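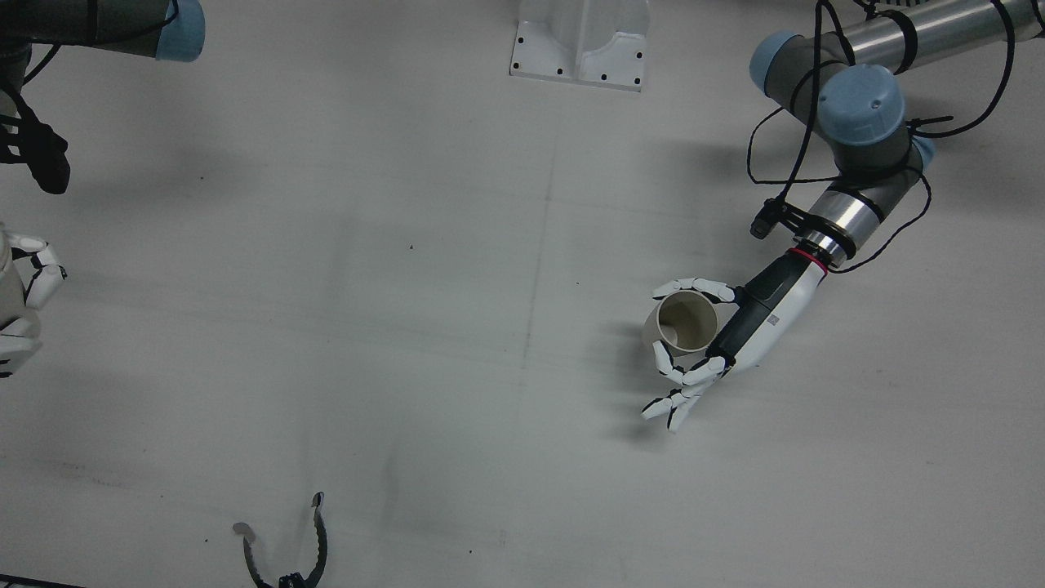 I started Szulc Upholstery in a back room in Clumuslow, with one borrowed sewing machine and a very patient landlord. We fix up chairs, mostly — dining chairs, wingbacks, the odd church pew cushion. Our building on Orneo Street went up in 1811 as a grain store, so the floors slope and the stairs creak and I love it to bits. I like to cut on a plain pale surface, an off-white sheet over the tabletop, and I'm picky about keeping it that way (chalk gets everywhere!). Bring me your grandma's sofa and I'll be happy all week.

I keep 127 fabrics on the sample wall, and yes, you can touch them all. A lot of folks drive over from Stonmont just to sit and flip through the books with a coffee.

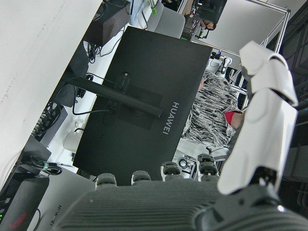 If you can't make up your mind, take a few swatches home and live with them until the light's been on them morning and evening. I ask for a $100 deposit on bigger jobs, and it comes off your final bill. July is my slow month, so that's a great time to get in fast. Small seats I can often do while you wait! 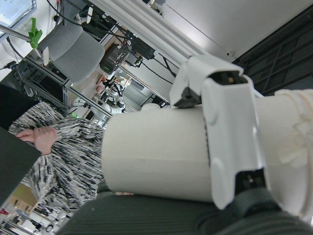 A smooth white cylinder, held up close.

Come by any morning after nine. The door sticks, so give it a good shove.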